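Opinions > Design > Identités de ville
Mis à jour le 8 juillet
Temps de lecture : 2 minutes

Grerkmont et son logo trop sage

La ville de Grerkmont a changé de logo, et je dois dire que je suis déçue. L'ancien signe, dessiné par Habibur Ranasinghe, était un G cassé en 5 morceaux que beaucoup d'habitants trouvaient laid. Moi aussi, la première année. Ensuite je l'ai vu sur les bus, sur les sacs du marché, et j'ai commencé à le chercher des yeux.

Le nouveau vient de l'agence Zenama. Il est rond, bleu, très propre. On peut le réduire à 8 millimètres sans rien perdre, comme l'explique la charte, qui compte 180 pages. Je l'ai lue presque entière. Le mot « lisible » y revient partout, et le nom du fleuve y manque.

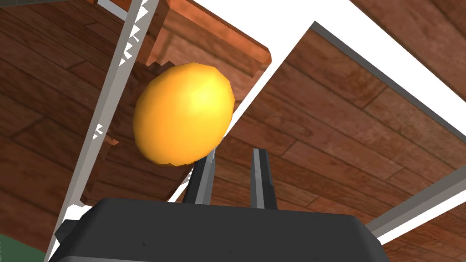
Forme jaune orangé, image de synthèse.

Je ne défends pas la laideur pour elle-même. À Skukville, on a choisi un caractère si étroit que ma mère ne pouvait plus lire les arrêts du tramway, et c'était une faute. Mais un logo n'est pas un panneau. Il peut demander un petit effort à celui qui le regarde, et même le fâcher un peu.

On me répond que le public a été consulté. On lui a montré 13 propositions, il a pris la plus douce. Je la prendrais peut-être aussi, si je devais décider en une minute devant un écran. J'aimerais que la mairie garde au moins l'ancien G sur la façade de la piscine, où il est peint directement sur le mur.

Benedita Loureiro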